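**Thread: Soft objects and the Flosotora build – cushion pick-up**

**xiaoqing_xiao**
Carrying on from the wiring thread. The arms have been back on the Flosotora since Sunday and I've moved from rigid blocks to soft things. The job is to pick a cushion up off the floor and put it on the seat of a tub chair. One hand for now, the right. The left is powered but has no part in the task.

Of 11 tries on the current settings, 4 ended with the cushion on the seat. The rest were drops. It closes on a fold of cloth, lifts, and the fold works its way out between the fingers.

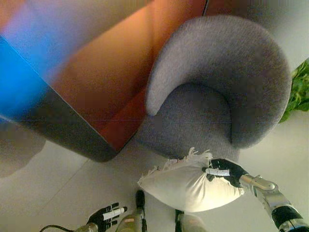 *Right hand on the cushion by the chair, left hand open.*

Finger drivers are the Brosby boards, running at 198 on the torque setting. I know the manual suggests starting lower. Any advice on the grip welcome.

---

**mudlark**
What is the thumb doing? If it closes at the same moment as the fingers you only get whatever cloth happens to be between them. I delay mine so the fingers curl under first.

---

**gantry_pete**
I'd turn the torque down before touching anything else. A stuffed cushion moves away from you when you squeeze it. I had the same with a bag of rags and a homemade gripper, and less force held it better.

---

**mudlark**
> less force held it better

Not in my experience. Less force on smooth cotton and it simply slides. Depends what your finger pads are made of. Xiaoqing, are they bare plastic?

---

**xiaoqing_xiao**
Thumb and fingers close together at present, so I'll try the delay. The pads are a thin silicone that came with the Benmoussa hand kit. They were fine on blocks and on a mug. I could cut something thicker.

The other trouble is where it chooses to grab. The cushion has tassels along an edge and the detector likes them. It treats the fringe as part of the outline and puts the grasp point too near the edge, so there's nothing much behind the cloth to hold.
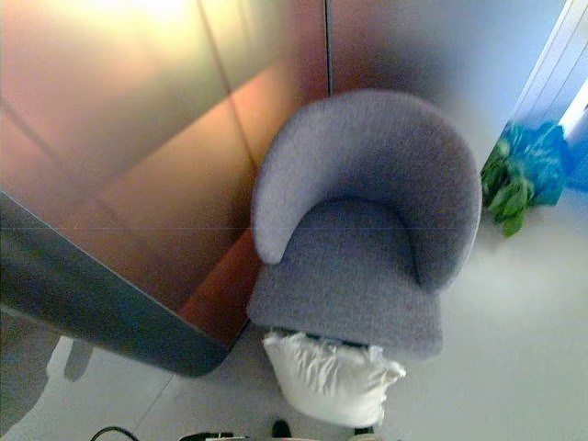
When the cushion is up against the front of the chair it is harder again. The seat overhangs the place where the fingers want to go, and the planner either picks a silly wrist angle or gives up. I've been setting the start position by hand to avoid that, but I would like it to cope, as cushions end up wherever they end up.

---

**gantry_pete**
Have it drag the cushion clear first, then grasp. A flat hand on top and pull back. Two easy moves instead of a difficult one.

---

**mudlark**
Dragging is slow, and it pulls the robot's weight forward if the cloth catches. I'd come in from the side and pinch a corner, then bring the left hand over to support it. You've got 2 hands, use them.

---

**gantry_pete**
Two hands means two arms to keep from hitting the chair. I'd leave that until one works.

---

**tessel**
Shiny furniture near your work area? I had a polished cabinet in our workshop in Jitville and my depth readings went to pieces beside it. Hung a sheet over it while testing and the phantom points stopped. Won't help the grip but it might explain some of the planner giving up.

---

**xiaoqing_xiao**
Yes, there's a big glossy surface right next to the chair, and I hadn't thought of it for the planner. Sheet is a cheap test, I'll do that.

Plan, in this order:

1. Sheet over the shiny part, same settings, another 11 tries.
2. Thumb delay.
3. Mask out the fringe in the detector so the grasp point moves inwards.
4. Torque down, with the old pads and then with thicker ones.

Two hands can wait until January. I haven't got the left wrist calibrated properly anyway.

---

**mudlark**
Fair enough. I still think you'll end up using both. Post the thumb timing when you have it – mine took a fair bit of fiddling.

---

**gantry_pete**
And log the torque for each try. You'll want it when you get to number 4.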